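Notebook, garden tools and the yellow tray
Mar 27, 2018
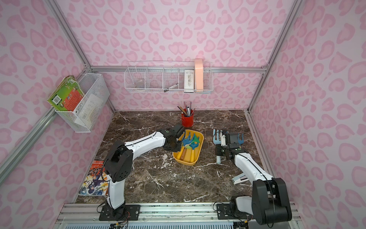

I have been meaning to write up how we keep the little garden tools before the Tretcombe people ask for the set back, and since the kettle is on and Darragh Cronin has the other bench covered in paper, now is as good a time as any. The tools are children's ones, rakes and trowels mostly, and I have grown very fond of them (more than a grown woman should, Darragh says, but he is the one who keeps borrowing a trowel for his windowsill basil!).

The question all week has been how to put them away so that a small child could find the one they want without tipping the whole lot out. Tallden sent us a note with their layout, everything lined up side by side with the handles all one way, and it looks lovely on paper. In practice the rakes are a nuisance. The tines hook under whatever is next to them, and then you lift one and get 2. I tried heads all at one end, then heads alternating, and I like alternating better, though it does make the tray look a bit untidy.

The yellow tray stays, I think. The rounded corners are kind to the hands and it wipes down easily. My one grumble is that yellow handles on a yellow tray are hard to pick out when the light goes, and my eyes are not what they were. The light blue rakes are no trouble at all. Mehrangiz Abbasi suggested a sheet of dark felt in the bottom, and she has a roll left over from the Dreranmont job, so I will cut a piece tomorrow and see whether it slides about.

Timing, for what it is worth: 45 seconds to put the set away with the heads all together, 31 with them alternating. That was me doing it, and I had had practice by then, so please somebody else have a go and write yours underneath.

The red pen cup lives at the back by the wall, behind the tray. Please put the markers back in it with their caps on. I love the pink leopard wallpaper dearly and I do not want to be scrubbing ink off it again.

Still to do: cut the felt, answer Tallden, ask Hứa if they have a deeper tray in the same shape, and get my trowel back from Darragh.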